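What I Learned Turning a Bowl
Design and Wood, term project report

I picked the bowl because my nan has one from the Flirkstead market and I've always liked how heavy it feels (plus I was pretty sick of making boxes). My blank was pale stuff from the offcuts bin at Skidum, 285 mm across before I started, and it cost me nine dollars. Bargain!

Roughing out was the fun part. Shavings everywhere, down my collar, in my lunch. The hollowing was slower and I had 2 bad catches, one of them right near the lip, so I left the rim thicker than my drawing said and rounded it over. I like it better that way, to be fair. My teacher reckoned I should have sharpened the gouge more often and, yeah, fair call.

Sanding took me most of December. I went through the grits by hand on the inside and kept finding scratches every time I held it up to the window. My log says 352 minutes, and that's without the oiling.

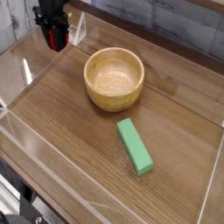 If I did it again I'd choose the colour of the timber with more care and draw the foot full size first, then check it with callipers as I went. I'd also cut the inside a bit steeper so it held more fruit. Next term I want to try a lidded one, and I've already got my eye on a darker blank.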